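Can It Tidy Up Yet? Gallery: The White Table
Ditte Bundgaard, 18/09/2021

Every time I give a talk about household machines, someone comes up to me afterward, usually with a coat already on, and asks when they can have one that clears the table. I love this question and I always answer it badly, partly because I start talking about grippers and can't stop. So I have been collecting chores on this page instead, the plain ones that come up at home and in the back rooms of shops, and writing down how close I think the machines have come. I work with the household group at Grokito, where I mostly plan the tests and clean up after them, so please read this as the view of somebody who is fond of the machines and has also swept up after a good many of them.

If you came over from the Ladefoged page about warehouse picking, welcome! Things are messier over on this side, and I mean that as a recommendation.

Clearing a table

People expect this one to be easy, and I did too when I started. You pick a thing up, you decide where it belongs, you put it there. For a person the deciding takes no time at all and happens while the hand is already moving. For a machine the deciding is most of the job, and then the picking up turns out to be most of the job as well.

Think about what ends up on a table where people have been working. There is a closed laptop, which should stay where it is. There is a crumpled wad of white paper or tissue, which I would throw away without a thought, and a squeezed tube, which I wouldn't, at least until I had picked it up and felt whether there was anything left in it. A folded face mask could go either way, and I have stood there myself holding one and wondering. Then there's the small yellow and black battery, which must not go in with the ordinary trash, lying just below a shiny red food packet that can. If a machine gets every one of those right except the battery, I'd still call that a failed run, and I have had some long and friendly arguments over lunch about whether I'm being too strict.

The two bins under the right side of the white table, a small cream one and a bigger white one with a green label, are the other half of the question. Getting hold of the trash is one skill. Reaching down and in under a tabletop with it, past the edge, without bumping anything and without letting go early, is quite another, and it's the part I watch with my hands over my mouth. Open gripper reaching up toward the table - my favorite moment of the whole chore, and the one that makes me the most nervous.

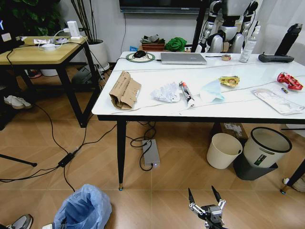
What the gripper finds hard

Soft and shiny things, mostly. A stiff piece of cardboard gives two fingertips something to close on, and a bottle with a cap is practically a handle. A thin wrapper lying flat is miserable by comparison. The fingers come down on either side of it and close, and the wrapper either folds nicely into the gap or slides along the table like a pat of butter in a warm pan. Clear plastic has its own trouble, in that the camera often sees the table right through it and draws its own conclusions.

Cables are worse again! A cable running over a tabletop is joined to something at one end and probably at both, and a machine that takes it for a bit of string will pull whatever it's joined to along with it. We now have a rule that anything long and thin gets left alone. It's a cautious rule and I'm happy with it, though it does mean a shoelace is safe forever.

My scorecard for table clearing, kept since February, has 200 single pickups in it. Of those, 103 went the whole way, meaning the right object came up on the first try and ended in the right place. I know that looks like a poor mark. I was quietly thrilled with it, and I brought in a cake. Most of the misses were dull ones where the fingers closed and came up with nothing, and a second try would often have fixed it, but the scorecard only counts the first.

Folding towels

Better than you would think, slower than you would like. A square towel that starts out flat is a nice, reasonable problem. A towel that starts out in a heap has to be found first, by which I mean that somebody has to find its corners, and corners hide. I'd let a machine fold my dish towels today if I could go out for the afternoon. I wouldn't let it near a fitted sheet, but then I don't let myself near one either if I can help it.

Wiping a counter

This is the chore I'd bet on first. The cloth doesn't need to be placed very exactly, the movement repeats, and a missed patch does no harm to anyone. The catch is what sits on the counter to begin with, so we are back at clearing the table again. The people at Clakora wipe around things, which I thought was cheating until I remembered how I do it at home.

Restocking a shelf

Shop shelves are kinder than kitchens. The boxes are stiff, they all face the same way, and someone has already settled where each one goes. I spent a lovely day looking at the Bretance trial, and came away thinking that full cartons are close to done while bags of anything - rice, chips, potting soil - will need a person for a good while yet. Bags slump, and a slumped bag leans on its neighbor.

I still owe you notes on loading a dishwasher and on matching socks, both of which I've been asked for more than once. The sock notes are half written. If there's a chore you'd like to see on the list, send it along and tell me how you do it yourself, with all the fussy details left in, since those are the bits I can use.

Contact Ditte Bundgaard | © 2021 Grokito | Back to top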